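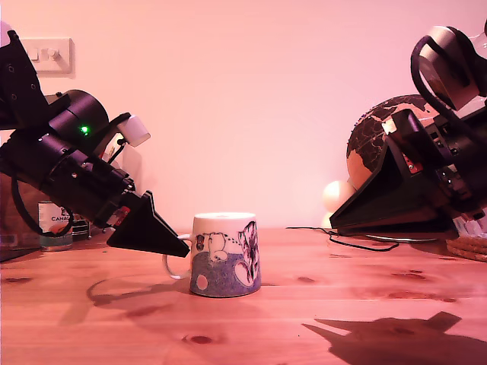
Werkstattkurse > Robotik > Skindel > Handout 13

Greifen am Küchentisch
Leitung: Farzad Ghaffari

Zwei Arme, ein Tisch, los geht's! Erst die Finger ganz schließen und den Nullpunkt setzen. 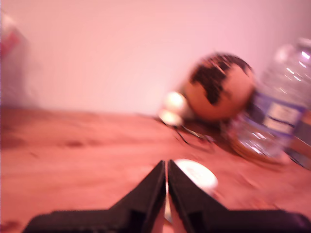
Abb. 1: Fingerspitzen, nur ein schmaler Spalt

Danach langsam an den Henkel, Greifkraft höchstens 600. Wer es zart hinbekommt,
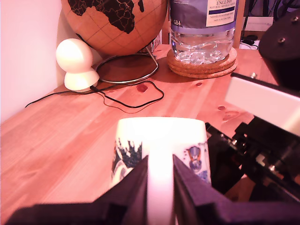

darf auf 2000 Schritte pro Sekunde hoch, das macht richtig Spaß!
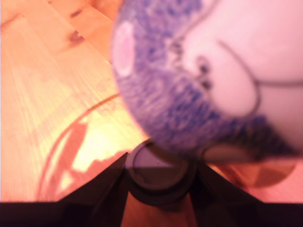 Abb. 2: Plüsch und Greifer

Rubrik: Selbstbau & Heimwerkstatt

Zuletzt erschienen:
Handout 12: Kabelführung
Netzteile im Jisberg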